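4. Setting up the Juterico dehumidifier in a room you also live in

The Juterico has one job, and it does it with the enthusiasm of a thirsty dog. Most of the complaints we get come down to where it was put on the first day. Set aside an hour for this section, or an afternoon if you have to move a bookcase.

4.1 Before you plug anything in

1. Stand the unit upright and leave it alone overnight. It may have travelled on its side, whatever the arrows on the carton said. Switching it on too soon can damage the compressor, and the warranty takes a dim view of impatience.

2. Peel off all the tape. There is a strip across the rear grille, a strip across the tank and a third, the same grey as the casing, under the handle. The third is the one people ring us about in October.

3. Pull out the tank and remove the bag of castors, the drain hose and the spare filter. If the spare filter is missing, look inside the drain hose. The packing line at Urkden has its own ideas.

4. Push the castors into the four holes in the base until they click. A castor that hasn't clicked will wait until you are halfway across the room before letting you know.

Caution: do not tip the unit over to fit the castors. Lean it against a wall, fit two, turn it round and fit the others.

4.2 Choosing the spot

1. Find the dampest wall. In most houses it faces north and has a wardrobe against it, hiding the evidence.

2. Place the unit on a level surface, with its back 10 cm or more from the wall. It breathes in through the rear and blows out through the top. Curtains, coats and drying shirts must be kept clear of both.

3. On carpet, roll it to and fro a few times so the castors bed in, then check that it doesn't lean. A thick pile can tilt it enough to set off the tank-full warning when the tank is bone dry. A square of thin board under the castors cures this.

4. Never stand it on a table. We know it looks neater up there. The tank is drawn out from the front, full, at whatever height you have chosen, and a low unit wets only your socks.

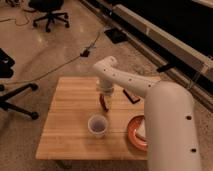
Elīna Butkienė wrote in to say that our advice on carpet was all very well, but her Juterico had sat perfectly level on hers in Nostcombe for a whole winter and still cried wolf every other night. She had cleaned the float, changed the filter and spoken to it firmly. In the end she found that the tank had been going back in a finger's width short, held off by the hose clip, which she had put behind it for safe keeping.

We are grateful to her. The hose clip now has its own slot on the left side of the casing, and the tank should go in until you hear two clicks. One click is the tank being polite.

Note: if you have an older unit with no slot, keep the clip in a kitchen drawer with all the other small parts you will never identify.

4.3 First run

1. Close the windows and outside doors. The Juterico can dry a room. It cannot dry the county.

2. Plug it straight into a wall socket. Do not use an extension lead, and do not use the adaptor that came with the fairy lights.

3. Press POWER. The display shows two dashes, then the humidity in the room. Ignore the figure for the first ten minutes, while the sensor makes up its mind.

4. Press MODE until the word HOME lights up. LAUNDRY mode is louder and is meant for washing. BOOST is louder still and is meant for floods, or for guests who won't go to bed.

5. Set the target with the arrow keys. Fifty-five suits most living rooms. You can go lower, but your piano and the skin on your hands will both complain.

6. Leave it running for a full day before judging it. Walls and furniture hold a great deal of water and give it up slowly.

Caution: the air from the top is warm. Do not sit the cat's basket on the outlet. The cat will suggest it.

4.4 Draining through the hose

If you would sooner not carry water about the house, fit the hose.

1. Switch off and unplug the unit.

2. Take out the rubber bung at the back and keep it. Without it you can't go back to using the tank.

3. Push the hose on to the spout and tighten the clip by hand.

4. Run the hose downhill all the way to the drain. Water has never been persuaded to climb over a skirting board by hope alone. If the drain is higher than the spout, you need the Ķēniņš pump kit, sold separately and described in section 7.

5. Run the unit for an hour, then feel along the hose and beneath the spout for drips.

Note: the end of the hose must hang free. If it dips into standing water, the flow will stall and the carpet will be the first to know.

If the display shows E2 at any point during set-up, unplug the unit, wait five minutes and start again from 4.3, step 2. If E2 comes back, see section 9. Have the serial number ready before you ring. It is on the underside, naturally, so empty the tank first.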